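About Trikis

Trikis is a robot handling shop in Plostel. We set up arms, grippers and work cells for companies that sort, pick and pack mixed goods, and we train the people who will run them. The company started in a rented unit behind the old Cadwaladr feed mill and moved across the yard when it needed a bigger floor. We still use the first unit for storage and for deliveries.

Most of our customers are small. They run returns rooms, parts counters and secondhand warehouses, and the goods they handle come in every shape. A machine built for one size of box is no use to them. Our work is mainly in the picking of loose items out of bins, and in the software, called Plurner, that plans each pick.

Open days

We open the shop to visitors every spring and again in November. The last open day brought in 100 people over one afternoon, and 40 of them were students from the high school and the technical college. Doors open at 1 p.m. Groups go through the shop with a member of staff, and the full visit takes 70 minutes.

The bin picking cell is the second stop. Visitors stand behind the yellow line while the operator explains what the arm is being asked to do and what is shown on the monitor. We use everyday items for this, mostly toys, kitchen things and bits of cloth. Soft items are harder than stiff ones because they don't keep their shape, and a lot of the questions we get are about that.
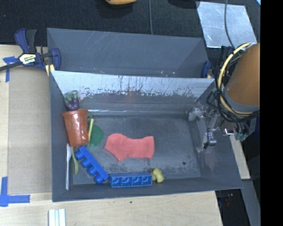
After the cell, groups move on to the bench where grippers are built and repaired. Fingers and pads are laid out to be handled, and anyone who wants to can take one apart. The last stop is the training room, where visitors can plan a pick in Plurner on a laptop and run it in simulation. Coffee is in the hallway.

Children under 12 need to be with an adult. Closed shoes are required on the shop floor. The entrance on the yard side is level, and parking is free along the mill fence.

Private visits

Companies that want to see their own goods handled can book a morning. Send us a box of typical items a week ahead so we can check sizes and weights. We don't charge for a first visit. You will get a short written report afterward, including the items we could not pick.

Schools can book the same tour for a class during term. Our training room seats 51, so two classes can usually come together.

To ask about either kind of visit, use the contact form or stop by the front office between 9 a.m. and 4 p.m.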